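Poly Sacks and Bags: Questions We Get a Lot

Last gone over in July by Jayanthi Sundaram, Tolmont Packing Supply

Do I need the heavy sack, or is the regular one fine?
Probably the regular one. People come in asking for the thickest thing on the shelf, and most of them are packing blankets. The Brisano regular holds clothes, bedding and soft toys without trouble. Buy the heavy one for shoes, tools or anything with a corner on it.

The package says "tear-proof." Is it?
I doubt it. I have yet to meet a plastic sack that won't tear if you drag it across a concrete step. Read that word as "harder to tear" and pick the sack up instead of dragging it.

How full should I fill it?
Stop at two-thirds. You need enough loose plastic at the top to gather in one hand and twist. If you have to press the contents down to get the neck closed, it's too full, whatever the printed capacity claims. Those numbers seem to be worked out with water or wishful thinking.

What is the right way to pick one up?
By a gathered fold, with several layers bunched together. A single layer stretches, goes thin and then lets go. For anything heavy, put your other hand underneath.

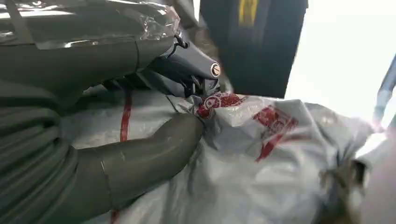 Sacks with drawstrings are a separate matter. The string is there for closing. I know the label shows a smiling person carrying one by the string, but I wouldn't try it with a full load.

Are the ones sold as "storage grade" worth the extra money?
We carried the Tavudus storage line for 3 months and I couldn't tell it from the regular, apart from the price. If you want to keep moths or damp out, a tight lid on a bin will do more than a fancier bag.

Can I reuse them?
Sure, if they held something clean. Shake the sack out and hold it up to a window — pinholes show up right away. Don't reuse one for food.

How many come in a case?
Regular sacks are 300 to a case. We also sell packs of 10, and for one apartment that's usually plenty. Item 346 on the Sastry order sheet is the small pack.

Do you take back opened cases?
Only if the inner sleeves are still sealed. Bring the receipt.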